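A Day at the Vorkum Workshop in Flolledcombe

September 22, 2023
By Esperanza Rosenthal
5 min read
47 shares

The Vorkum workshop is on the second floor of a former shoe warehouse in Flolledcombe, above a tire shop. The stairs are around the back. I went up at ten in the morning and found the door propped open with a bucket of sand, and Frans Kramer at the bench inside, trying to get a stripped screw out of a bracket.

Vorkum is a shared shop. Members pay by the month and get a shelf, a key and use of the machines. The machines are two 3D printers, a drill press, a small laser cutter that was down for a new tube, and a good soldering station. The rent on the room was what worried people at the start, Kramer told me, and it still comes up at every meeting.

I had come for the project they call Simik. It started in January as a plan for a two-armed robot that could do small jobs at a desk. Kramer and Unai Garrido drew the first version on the back of a parts invoice. The arms themselves are still in pieces. Two shoulder joints were clamped to a plank near the window, and the elbows were in a bread crate with their motors out. The first gearboxes had too much play in them and Garrido is printing new housings, which take most of a night each.

In the meantime the group has been working on the other half of the problem, the part where the robot learns what to do. Their way is to make the grippers first and let people use them by hand. A person holds one in each hand and does the job, the movements get recorded, and the recordings become the lessons for the arms later on. Eusebio Nieto wrote most of the software. He used to do inventory systems for a hardware chain and says the bookkeeping is much the same.

The grippers are black and the hand-held pair has a marker plate on top of each one, with small black squares that the software uses to work out where the gripper is and which way it is turned. One plate is white and the other is gray. Nieto said the gray one came out of the end of a spool and they never got back to reprinting it.

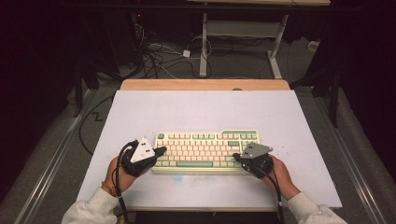
Typing and handling a keyboard was picked as an early task after a long argument. Garrido wanted to start with cups. Kramer said cups were too easy to get nearly right, and that a keyboard has a definite place for everything, so you know at once if you were off. They settled on a short list of moves: slide it over, square it up, press a named key, let go. The target so far is 240 good recordings for each move. They had finished the first and were partway into the second.

I was given a turn. The grippers are lighter than I expected, but your fingers do very little and your wrists do everything, and after a few minutes I felt it in my forearms. My first try at pressing a key hit the one beside it. Nieto kept the recording anyway and put it in a separate folder for bad ones. The cables take getting used to as well. You learn to leave some slack before you reach across.

Lunch was soup from the place across the road. Marcelino Cordero came in partway through with a box of bearings from Morais, a surplus dealer he drives out to every few weeks. He builds clocks and has nothing to do with Simik on paper, but he cut most of the metal brackets for it. He thinks the shoulders are too heavy and said so twice. Kramer agrees with him about the left one.

I asked about money. They have put some 3,000 dollars into the project between them, most of it motors. Printing the grippers cost little by comparison, though they went through several versions. The early fingers snapped at the base. The current ones are thicker there and have a rounded corner, and Garrido has a jar of the broken ones on his shelf.

The afternoon was slower. Nieto found that two of the morning's recordings had a gap where a marker was lost, probably from a hand turned too far, and he threw both out – he has a script that flags them, but he looks at each one himself before deleting. Garrido fitted a new housing to the right shoulder and it bound up at one end of its travel. He took it off again and went at it with a file.

If you want to visit, write ahead. They are glad to show people around, but the door is locked when no member is in. Wear closed shoes if you plan to go near the drill press, and park on the street, as the tire shop needs its lot. Kramer hopes to have one arm on its stand before winter. Cordero's guess was spring.

6 comments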